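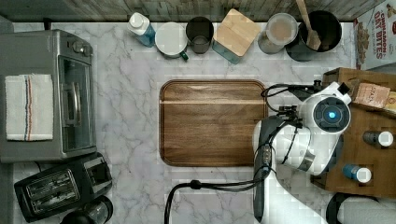 # Salance 2605 Balance Scale

I sell a lot of kitchen stuff through Lirnholm and this is the one piece I'd grab on my way out of a burning shop. The Salance 2605 is a proper two-sided balance. Pan on one side, weights on the other, a little pointer in the middle that swings back and forth until it makes up its mind. No battery, no screen, no auto shut-off in the middle of the sugar!

I'd used digital scales for years before this, and I still keep one in a drawer for coffee. But I kept getting annoyed at the same things. You put a big bowl on it and the bowl hides the numbers. You stop to answer the door and it goes to sleep. You sprinkle in yeast very slowly and it doesn't notice, and then suddenly it notices all of it. The balance just sits there and waits for me, however long the phone call is.

## What you get

- The scale itself, cast iron base, enamel finish
- One steel pan with a pouring lip
- One flat plate for the weights
- A set of weights, the largest 500 g
- A small wooden block to keep the weights in
- A folded sheet of instructions (short, I wrote it)

It weighs up to 3 kg at a time. The weights in the box won't get you there by themselves, so if you bake in big batches or make jam by the bucket, add the Nolte weight set when you order. It has the big ones. I didn't put them in the standard box, partly for the shipping cost and partly since most people making a cake or a loaf never touch them.

Color choices are cream, dark green, and a red that looks a bit more like brick in person than on my monitor. I've tried to fix that on the color chart and made it worse, so I put it back. Ask me for a paint chip if you're matching something.

## How it is to live with

The first week is slow, I won't lie to you. You have to think in terms of adding and taking away. Recipe says flour, so you set your weights on the plate, then scoop flour into the pan until the pointer comes to the middle. Next ingredient, you either empty the pan or add more weights and keep going on top. I do the second one for dry ingredients, and it saves a bowl.

After that it gets quick. Really quick! My hands know which weights to pick up now, and I don't look at the block. Kids love it too. Mine used to wander off while I was baking and now there's a fight over who gets to put the weights on.

One trick I like a lot is dividing dough. Put half your dough in the pan, the other half on the plate (with a square of parchment under it), and move little pieces across until it's level. No weights at all and two loaves the same size. Same thing works for splitting cake batter between pans, as long as your cake pans match and fit on each side. Long loaf pans are a squeeze, so check yours first.

What it isn't good at: tiny amounts. I wouldn't measure saffron or a pinch of salt with it. I use spoons for those like everyone else. And it isn't great for anything you're pouring fast, like milk, as the pointer needs a second or two to settle and by then you've overshot. Pour slow and stop early. 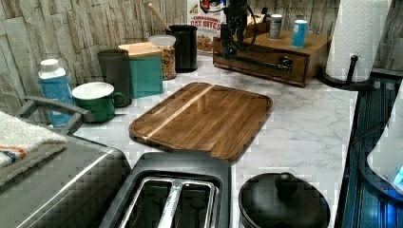 **Does the scale need to be adjusted after I move it?**

Check it with both sides empty whenever it goes to a new spot. If the pointer rests off the center line, turn the knurled screw under the plate until it lines up. The screw is stiff on purpose and you don't need a tool for it.

## Size, and where to put it

I get more emails about this than anything else, so here's my long answer. The 2605 is heavy. It wants a home. If you plan to lift it in and out of a low cupboard every time you bake, you'll be sick of it by July and you'll be back to cups. Give it a corner of the counter, somewhere you can reach both sides, and leave it there.

Keep it out from under the upper cabinets if you can. You need to look at the pointer more or less straight on, and if you're bending sideways to see it you'll read it wrong. Mine stands by the window. A draft will push the pan around a little, which drove me crazy until I worked out that it was the open window doing it and not the scale!

The feet are rubber and come off for washing. They leave no marks on stone or laminate that I've found. On raw wood, give it a week and you might see a faint ring, so I'd put a cork mat down. 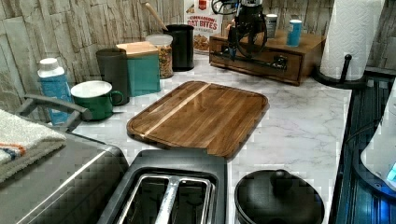 The scale has to stand flat, and I mean all its feet on the same surface. I've had people tell me their pointer was off, and when we talked it through, the thing was standing half on something. A cutting board is the usual suspect. Boards with a groove around the rim, like the brown one with the pale stripe up there, are lovely for carving, but a rubber foot can settle right down into that groove and your whole scale leans. Stand it straight on the counter. If your counter has a slope to it (old houses, I'm looking at mine), slip a thin piece of cork under the low side and set the pointer again.

## Cleaning

Lift the pan off and wash it in hot soapy water. It can go in the dishwasher but it'll lose its shine, and I think it looks better with it. The base just gets a damp cloth. Please don't put the base in the sink. Water gets into the pivot and then it's stiff, and a stiff balance is a doorstop.

The pivot does not want oil. I know it's tempting! Oil collects flour, flour turns to paste, and then you're in there with a toothpick. If it feels gritty, turn the scale on its side and brush it out with a dry paintbrush.

The weights are brass and will go dull. I leave mine dull. If you like them shiny, a soft cloth is fine, but skip the metal polish with grit in it. You'd be rubbing weight off them, a very small amount, but it's kind of the whole point of a weight.

## Spare parts

I keep these on the shelf in Vomuvton and they fit every 2605 I've sold:

| Part | Notes |
|---|---|
| Steel pan | Same lip on both old and new versions |
| Weight plate | Comes in the base colors |
| Rubber feet | Sold as a set |
| Pointer | Tell me if yours is the black or the red one |
| Wooden block | Beech, unfinished |
| Single weights | Any size from the standard box |

People lose the smallest weight. It rolls under the stove and that's the end of it. I sell that one by itself and I'll drop it in a padded envelope so you don't pay for a box.

## Shipping and returns

It ships in a double carton with the pan packed separately. Please keep the inner carton for a bit, at least until you've checked the swing. To check, set it up with nothing on it, tap the pan lightly, and watch. The pointer should swing evenly to both sides and come to rest in the middle. If it sticks or stops short, write to me before you do anything to it. It's often just the little transport clip under the beam, the orange one. It pulls straight out toward you.

Returns are fine if the enamel isn't chipped. Use the scale a few times, bake something, see if you get along with it. I'd like it to go to somebody who'll leave it out on the counter. The frame and pivot are covered for 2 years, and I handle repairs here myself, so it may take me a little while around the holidays.

Gift wrap is brown paper and string. It's a very heavy parcel and it makes an excellent thump when you set it down on the table.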